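How to Read a Debt Consolidation Offer Before You Sign It

By Fiifi Sarpong
Updated August 18, 2026

The letter says one easy payment. Maybe it is easy. I'd still want to see the math, and the letter almost never shows it. Get a pencil, your last statements, and the offer itself, including the pages in small type.

Step 1. Write down what you owe now

List every balance, its interest rate, and the payment you make on it each month. Use the statements and leave your memory out of it. If a card has a promotional rate that runs out in November, write down the rate it goes to afterward as well.

Step 2. Find the total, which they would prefer you skip

Lenders lead with the monthly payment. A smaller payment can mean a cheaper loan, or it can mean a longer one. Multiply the new payment by the number of months, then add any fee you pay up front.

My neighbor Yuto Kubo was offered a loan that would have cut his payments nicely. Keeping his old debts on their current schedule would have cost him $1430 in interest. The new loan came to $1596, fees included. The salesman called that savings. I asked Yuto where the savings were, and he couldn't find them either. 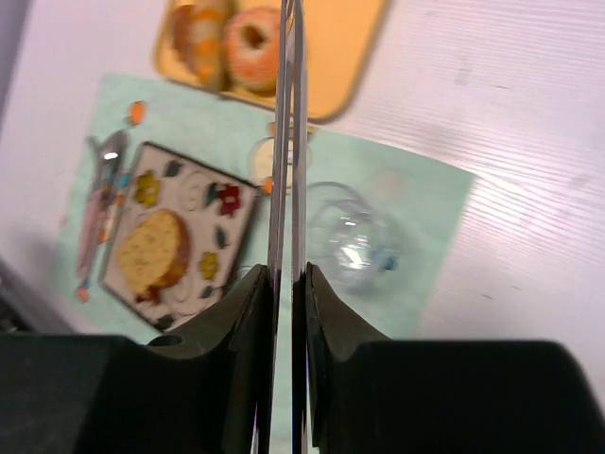 Step 3. Look for the origination fee

It may be taken out of the loan before you get the money. If so, you borrow one amount, receive less, and pay interest on the whole thing. Check that what lands in your account will really pay off the old balances. A leftover balance on a card at 17 percent can undo a lot of good intentions.

Step 4. Ask what happens if you pay early

Get the answer in writing. "You can always pay early" is a true statement about a loan with a prepayment penalty, too.

Step 5. Check what you are putting up

Credit cards are usually unsecured. If the new loan is tied to your house or car, you have traded a debt that could hurt your credit for one that could cost you the house or car. I have yet to see a rate cut that made me comfortable with that, though some people do go ahead.

Step 6. Call the lenders you already have

Ask for a lower rate or a hardship plan. Set aside 15 minutes per call and note the name of whoever you talk to. They may well say no. Ask if there is another department, then try again next week.

If the offer still looks better once you've been through all six steps, compare it with one from a credit union before signing. And if the person on the phone says the rate is only good until tonight, let tonight go by.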